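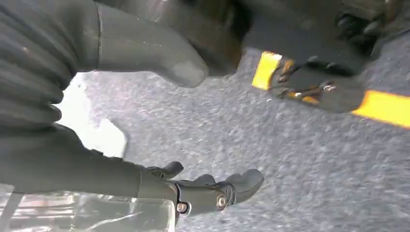
By the Grurkberg Workshop team
Robot hand testers and writers for young readers

Have you ever tried to pick up a grape while wearing big winter mittens? It's hard! Now you know a little of how a robot feels (well, robots don't really feel, but you get the idea).

At our workshop in Culludlow we try out robot hands, and the part that does the grabbing is called a gripper. Some grippers have smooth fingers with a round, blunt tip. Others have fingertips made of several pieces, a bit like your own knuckles. Look for the shiny screws on one of the fingers, and the folds on the dark gray part, which look like an accordion!

So which kind is best? Well, that depends on the job, and finding out takes a good long while. This spring we compared 3 fingertips, and each one had to pick up the same things: a sponge, a wooden block, a sock and a plastic egg. We gave every fingertip 300 tries, and we wrote down each drop. Our first one, which we named Marino, dropped the egg 43 times. Oh dear! It was wonderful with the sock, though.

You can run a test like ours at home. Find a pair of kitchen tongs, a clothespin and two spoons, and see which one picks up a cotton ball, a coin and a pencil. Give each tool the same number of turns, so that it's fair, and keep score on paper. Then wrap a rubber band around the tips of the tongs and try the coin again.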